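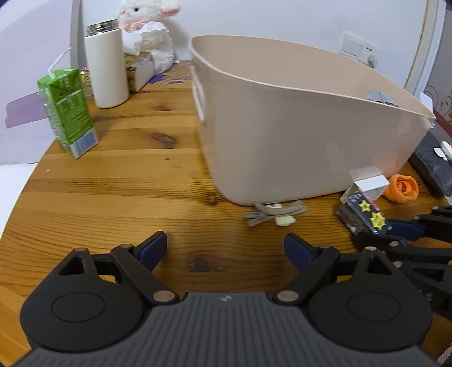
Drita Obradović

Section 3. Setting up the table bin

This section covers one open bin on one table. If you have come from Section 2 (drawers), forget most of it. A drawer closes and forgives you. A bin on a table is on show all day, and whatever you drop into it at breakfast will still be there at dinner.

I should say where I stand. I don't believe a bin makes anyone tidy. The Ionescu catalog carries over 800 organizers and the text beside most of them promises a calmer home. I have owned a fair few and my home was as calm as before, with more plastic in it. What a bin does well is let you lift a lot of small stuff in one go, so you can wipe the table or eat at it. That is a modest use and the steps below are written for it.

What you need

One bin with handles you can get your fingers through. The large beige kind with a flared rim is fine. Color makes no difference, whatever the Cerar leaflet says about neutrals and mood.
A table with room to put things down beside the bin.
A damp cloth and a dry one.
A bag for trash.
Paper and a pencil. Labels come much later, if at all.

Do not buy dividers yet. Pinetix sells a set, Hokura sells a nearly identical set, and both are sized for bins with straight walls. In a bin with curved sides they leave a gap at each end, and hair ties go into that gap and stay there.

3.1 Placing the bin

1. Set the bin on the table before you sort anything. People like to sort first and then find that the bin and the piles don't fit on the same surface.

2. On a round table, keep the bin well in from the edge. A long bin on a round top has less under its ends than you would think, and the handle end is the one that gets bumped.

3. Look underneath. A clip or a bit of fluff trapped under the front edge will make the bin rock, and you will blame the bin. Pull out whatever is there and put it with the small things.

4. Try both handles. Lift the bin a little and set it down again. If it bends badly now, it will be worse with things in it. Take it back to the store while you still have the receipt.

Note: Some guides tell you to line the table with paper or cloth first. You can. It saves the wood from scratches and it also slides, so anything tall standing on it slides too. I go without near the front and leave whatever is already at the back.

3.2 Standing things and lying things

Most systems start with categories: beauty, snacks, toys, paper. I have tried this and it falls apart at the third object. A plush lamb with a ribbon is a toy in one house and a decoration in the next, and I have watched two grown people argue over a smaller matter. Start with shape.

5. Pick out everything that has to stay upright. On this table that means the green drink carton and the white bottle with the metal lid. Stand them to one side of the bin, away from where your sleeves go.

6. Leave the straw where it is if there is one. Pulling a straw out of a carton is how a tidy-up turns into a mop-up.

7. Put soft toys behind or above the work, out of reach of drinks. The lamb can lean on the wall. It does not need to be in the bin at all.

8. Everything else that lies flat or doesn't care which way up it is can stay in front of the bin for now. Small boxes, card packages, clips, bits of fluff.

Caution: No open drinks in the bin. A carton with a straw in it is an open drink, however steady it looks. The bin will hold a spill very well and everything in it will sit in the spill.

Caution: Screw lids down hard before a bottle goes anywhere near paper. "It has never leaked" is something people say about bottles right up to the day they replace them.

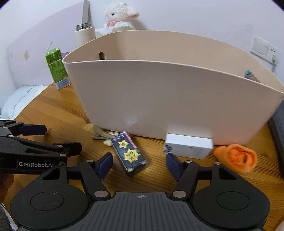
3.3 Loading the bin

9. Look at what is in the bin already. There is usually something small down at one end that went in on its own. Take it out and treat it like the rest. If you load on top of it, you will find it again in August.

10. Start with the boxes. The white one and the dark one with the yellow starbursts are both the right sort of thing: they have flat sides and will stand against a wall of the bin without help. Put boxes on their long edge with the printed side facing you.

11. Next, the soft and spongy things. An orange ear-shaped piece like the one on the right of the table will fill the space a box leaves, and it keeps the boxes from tipping. Don't press it in. Foam that has been squashed for a few weeks may not come all the way back, and I have my doubts about every trick I've read for fixing it.

12. Leave clips and anything smaller until last. Loose at the bottom of a large bin they are as good as lost. Use a cup, a jar lid or an old tin. It will look less nice than the insert in the catalog and you can wash it.

13. Loose white fluff: decide now. If you know which toy or accessory it belongs to, put it in the cup. If you don't, give it one day on the table and then the trash bag. I used to keep such bits in an envelope. The envelope got quite thick.

14. Stop when things reach the rim. A flared rim tempts you to heap, as the walls lean outward and seem to be asking for more. Heaped things slide off when you lift by the handles.

Note: If the bin is only half full when you are done, that is a good result. Do not go looking for things to fill it. I mention this because the Pinetix guide, on page 322 of a book that could have been far shorter, advises a "top-up round" of the whole house. I did the round once. I ended up with a bin I could hardly lift and couldn't find my scissors.

3.4 Moving it

15. Clear the standing things away from the side you will lift toward. A carton next to the bin is at exactly elbow height when you are seated.

16. Put a hand through each handle and lift straight up. Dragging scratches the wood, and anything caught under the front edge gets dragged along.

17. Carry it level. Set it down somewhere you can see it. Under the bed is where bins go to be replaced by new bins.

18. Wipe the table with the damp cloth, following the grain, then the dry one. Go around the drinks or lift them and wipe beneath.

19. Bring the bin back if you want it there. You may find you don't.

3.5 Testing whether it works for you

I distrust any set-up that is judged on the day it was done. Everything looks good on that day. Try this before you spend a cent on labels.

20. Use the table normally for a week. Write down each thing you took out of the bin. Only the things you took out, never mind what went in.

21. At the end of the week, take out whatever is missing from the list. Put it in a bag in a closet. If you don't go to the bag, you have your answer about most of it.

22. Time one clear-down, from cluttered table to wiped table. If it takes longer than 60 seconds with the bin than it did by shoving everything to the back with your forearm, be fair to your forearm.

Troubleshooting

Small things keep gathering in front of the bin. The rim is too high for how you sit, or the bin is too far back. Bring it closer. If that changes nothing, put a shallow tray in front and accept that the tray is now the system.

The bin smells sweet. Somebody put a drink in it. See the first caution in 3.2. Wash it with dish soap and let it dry upside down with the handles clear of the counter.

Boxes fall over when you take one out. Too few things, or too much bin. Push the boxes to one end and wedge them with something soft. A smaller bin would do it too, though I notice the people who suggest that also sell smaller bins.

The bin is tidy and the table isn't. Common. The bin is doing its part. Go back to step 5 and look hard at the standing things, which are nearly always cups and cartons that should have gone to the kitchen.

You want labels anyway. Pencil on paper, taped to the back wall on the inside. Change it as often as you like. The Cerar label kit uses a glue that came off my own bin with a fair amount of the surface, and I would want to see it tried on yours first.

Section 4 deals with shelves over a table, including the question of whether you need one.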